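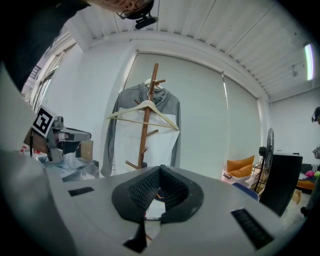 Leaning in over a hand-held gripper, glasses on. Photo: Aitana Robles

JELLHOLM, 3/1/24 — The Barroso Center for Evening Learning is delighted to announce that registration for its spring term is now open, with 10 new courses joining the old favorites that so many of our neighbors have come to love over the years. Bread baking is back, as is beginning Portuguese, and there will be a second section of bookkeeping for small shops, which filled up so quickly in January that we had to turn good people away at the door.

A total of 269 students took part in the winter term, the most the center has ever welcomed. "I still remember when we all fit around the tables in one room, and I knew what everybody took in their coffee," said Milagros Zabala, the center's director. "It makes me very happy to need more chairs." 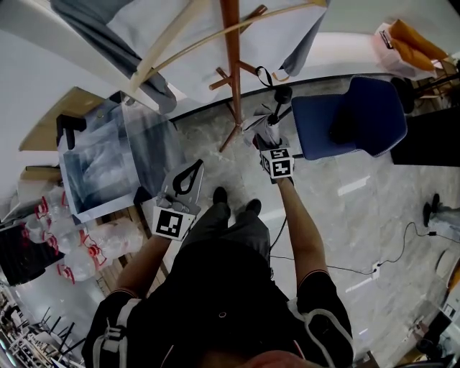 Both hands full: a gray hand-held gripper in each. Photo: Aitana Robles

Pieter Kramer will once again lead the Saturday-style long workshop in furniture repair — bring a chair you are fond of, and please do leave the wardrobes at home. Consuelo Sotomayor is offering a brand-new writing circle for people who would like to set down their family stories, and she asks that you come with an old letter or recipe if you have one.

Most courses run for four weeks, with three evening start times to choose from. Fees are unchanged from last year, and anyone who finds them hard to manage is warmly invited to have a quiet word with the front desk.

Press contact: Ramiro Marín, Barroso Center for Evening Learning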